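Setting Up a Snack Place Setting for a Buffet or Tea Table

A plate, a mug and one piece of cake look simple, but they need a little room between them. These steps are for the Holloway tea table on Friday and will work for any small setting at home.

What you need
One small round plate with a raised rim
One mug with a handle
One rolled cake or pastry per person
A clean white tabletop or a plain cloth
A soft dry towel

Step 1. Clear and wipe the table
Take everything off, including the napkin box. Wipe from the back edge toward you and dry with the towel. Crumbs and water marks show up badly on a glossy white top.

Step 2. Put the plate down first
Set it in the middle of the space, a hand's width in from the front edge. Everything else is placed from the plate. If you are using mixed colors, keep the pale ones together. We use the Modby plates, which stack 23 high in the cupboard. Carry no more than 5 at a time.

Step 3. Add the mug
Stand the mug behind the plate and a little to the left. Leave enough space to get your fingers through the handle without bumping the rim of the plate. Fill it after people sit down.

Step 4. Bring out the roll
Keep the roll beside the plate until you are ready to serve. Lay it on its side, lengthwise, with the rounded end facing right. Leave a gap between the roll and the plate so the plate can be picked up.
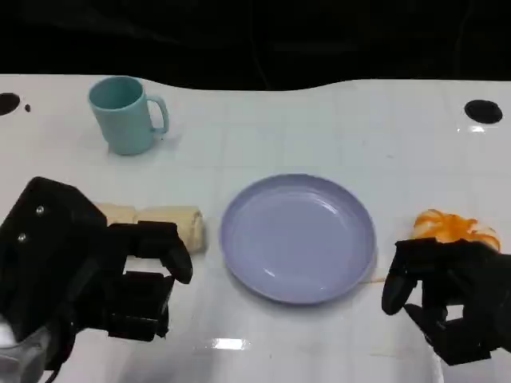
Step 5. Serve
Move the roll to the center of the plate. Use two hands or a wide server if the filling is soft. Cut it on the plate if people are sharing.

Clearing up
Mugs go first, then plates. Scrape the plates before stacking them.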